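# Small things, small bags
Notes for the Saturday talk, 3/21/26. Robel Mamo. Keep the water on the left, it went over last time.

**Opening (slowly, let people find a chair)**

Good morning, everyone, and thank you for giving up part of your Saturday to hear a grown man talk about paper clips. I do talk about other things too (drawing pins, rubber bands, those little brass fasteners that I'm far too fond of), but the clips are where I began and I'm afraid they're where I always end up.

For those I haven't met, I looked after the stationery at Mullodico for 11 years. That meant one tall cupboard, a key that stuck, and a drawer that I'd call the saddest drawer in the building. Everything small went into it. If you wanted a clip you put your hand in and hoped, and very often you came out with a staple in your thumb.

*Pause here. Ask who has a drawer like that at home. Wait for the hands, they do go up eventually.*

**The drawer at Mullodico**

One wet week in July I emptied the whole thing on to a tray and sorted it. I had 268 paper clips by the end, and I can tell you that because I wrote it on the back of an envelope and kept the envelope. My colleagues had been ordering new boxes all that year! We were buying them from Juhl, and very nice boxes they were, but a cardboard box of clips only has to be dropped once and it never closes properly again.

So I moved over to bags, clear ones, the thin crinkly sort. You can see what's inside without opening anything, they lie flat when they're empty, and you can squeeze a full one into a gap that no box would ever go in.

**How I'd go about it**

Find yourself a table with a smooth, pale top if you can. Colours show up beautifully on white, and a stray clip has nowhere to hide. Tip the lot out in the middle, spread it with the flat of your hand, and have your bags within reach before you start, or you'll be getting up and down all morning like I used to.

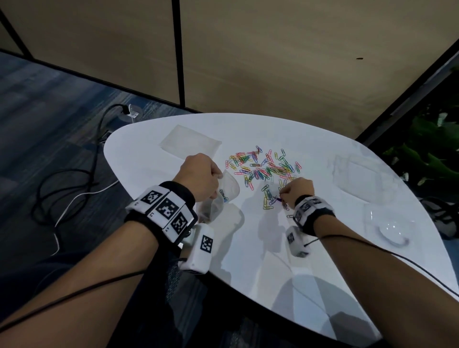
*Blue clips in the bag, and plenty of colours still on the table.*

Leave this one up for a good while, people like to look at the colours. Say something about the pinks and the purples, which always cheer me up. Then talk about hands: one hand for the bag, one for picking. It sounds too simple to mention, but I've watched people put the bag down after every single clip, pick it up again, open it again, and wonder why their tea's gone cold.

I like to start with a colour that stands out to me on the day. Others start with whichever there's most of, and my friend Zela insists on doing yellow last, for reasons she's explained to me at least twice and I still couldn't repeat. Light blue and blue are the awkward pair. Decide early whether they're going in together or not, and stick to it, or you'll be tipping bags out again at the end.

**If someone asks whether it's worth it**

They will, and it's a fair question. I'd say it takes me the length of a radio play, and I come away calmer than I went in. At Mullodico we gave each colour to a different kind of paper, red for bills and green for anything that could wait, and that carried on for 5 years until the office moved.

**Finishing up**

- 2 handouts, both on the chair by the door. Please take one of each.
- Spare bags are in my rucksack, ask me at the break.
- My address is on the back of the second handout. I'm with Posteo these days, so do cross out the old one if you've still got it from last year.
- Questions, then tea. Remember to give the key back.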